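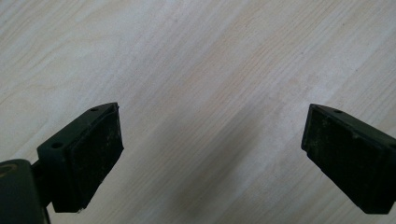

Yavuz Sönmez reckoned I had the whole thing backwards, and that a second-choice goalkeeper doesn't wait for the first choice to get injured, he waits for the manager to get nervous. I wrote that down on the back of a team sheet at Golivier and it ended up shaping most of this section.

Figure 2. Open gripper fingers, dark green, above a pale wooden surface.

4. What the bench does to a goalkeeper

I should say first how I got at this. I spent two seasons going back and forth between four clubs in the Flendaria regional league (Fladerow and Golivier let me quote them by name, the other two preferred not) and talked to 28 goalkeepers, some of them several times. I also had diaries. I'd asked each keeper to jot something down after every match they were in the squad for, whether they played or not, and I ended up with 859 entries, which is far more than I had any right to expect. A few of them are one word long. Quite a lot of those words I can't print.

My starting idea, which I've already owned up to in the introduction, was that being left out would hurt most at the moment of hearing about it. You train all week, the list goes up, your name is on the wrong line. That does come up in the diaries, but much less than I thought it would. Most of the keepers had worked it out by Thursday training anyway, from who got the bibs or which end the shooting drill was at. One at Fladerow told me he knew from how the goalkeeping coach said good morning. By the time the team was read out it was old news, and what they wrote about was the warm-up.

The warm-up is a strange job for a reserve keeper! You spend it serving someone else. You hit the crosses, you hit the low ones to the near post, and if you hit them badly you've spoilt the preparation of the man who has your place. Several diaries go on about this at length, and they go on about it in practical terms: how hard to strike the ball, whether to stop after a good catch so he finishes on it. Graciela Quezada read the entries alongside me and coded them separately, and she put these down as "care". I'd put the same lines down as "frustration". We argued about it over most of a Sunday and in the end we kept both codes, so some entries count under each. I think that's fair to the material, though it makes the totals look a bit untidy.

Loans were the other big theme. I'd expected keepers to talk about a loan as a rescue, and the younger ones mostly did. They wanted matches, any matches, and they weren't fussy about the pitch. The older ones were warier. A goalkeeper who goes out on loan and plays well comes back to a club that has usually found somebody else in the meantime, and a goalkeeper who goes out and plays badly comes back to the same thing, only with clips of it on everyone's phone. One keeper, who'd been out on loan from Golivier and came home in April, wrote that he'd had to ask where his peg was. He didn't add anything to that and I didn't press him.

Then there's the question of nervous managers, which is where Sönmez comes back in. I went through the diaries looking for changes of goalkeeper that had nothing to do with injury or suspension, and tried to see what the keepers themselves put them down to. Mistakes were mentioned, of course. What came up more was a run of poor results in which the keeper hadn't done much wrong. Dropping him was a way of showing that something was being done, and both men involved tended to read it like that. The one coming in knew he hadn't exactly won the place, and some of the diaries from those weeks are gloomier than the ones from the bench.

I can't say how far this travels. These are part-time clubs, the keepers have jobs to go to on Monday, and nobody's mortgage depends on a clean sheet. I also know that people who agree to keep a diary for two seasons are probably a patient lot to begin with. A full-time squad with three or four keepers under contract may well work differently, and I'd like to see someone try the same diary with one. The coding scheme that Quezada and I used is in the appendix, with the arguments left in the margins. The next section takes up the goalkeeping coaches, who had rather a different view of those warm-ups.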